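20/01/2025

I have been keeping a written grocery list again since May, after years of shopping from memory. Before that I would walk to the Hoshino on the corner, buy what looked good, and find out at home that I had no onions and three jars of mustard. My list now goes on the back of an envelope that lives on the fridge door.

The first thing I noticed was how much I had been spending on things I already had. I kept the receipts from one month of shopping without a list and one month with it. The first month came to $485. The second came to $271. Some of that is luck, as I was out of rice, oil and coffee all at once in the first month. I don't expect the gap to stay that wide, and it hasn't, but the lower number was enough to make me keep going.

My list is in the order of the store. Produce is first, then bread, then the canned aisle, then the cold case along the back wall. When Hoshino moved the eggs last fall I was annoyed for longer than I should admit. I still write them at the bottom and then have to go back.

Greens are the hard part. I used to buy a big bag of spinach every week and throw out half of it. Now I write down the meal next to the vegetable, so the line says "chard, soup" or "parsley, potatoes." If I can't think of a meal, I leave it off.
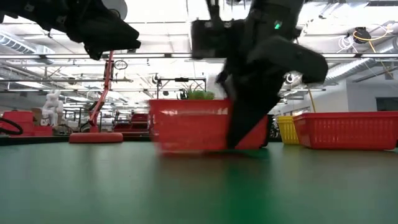 *Something green in the red basket.*

Riku Ikeda, who I used to share an apartment with, does it the other way around. He cooks from what is in the house until there is nothing left but flour and pickles, then does one enormous shop at the warehouse place out past Pridau. He says the last two days before a shop are when he cooks best. I ate at his place on one of those days and had noodles with peanut butter and canned corn. It was fine. I wouldn't do it every week.

I tried a phone app for a while too. It wanted to sort my list for me and it put tofu under "international," which is not where my store keeps it. It also buzzed whenever I walked near a supermarket, including ones I was only passing on the bus. I deleted it after 5 days and went back to the envelope.

A few rules I've ended up with. I don't add anything after I have my coat on. I'm allowed one item that isn't on the list, and it's usually cheese. If something has been carried over to three lists in a row without being bought, I cross it out. Capers went that way, and so did a replacement sponge holder.

The envelope for this week says lentils, carrots, lemons, yogurt, dish soap, and "ask about the big flour." They used to carry a larger bag on the bottom shelf and I haven't seen it since before the holidays. If it's gone for good I may have to ask Riku to pick one up for me on his next trip.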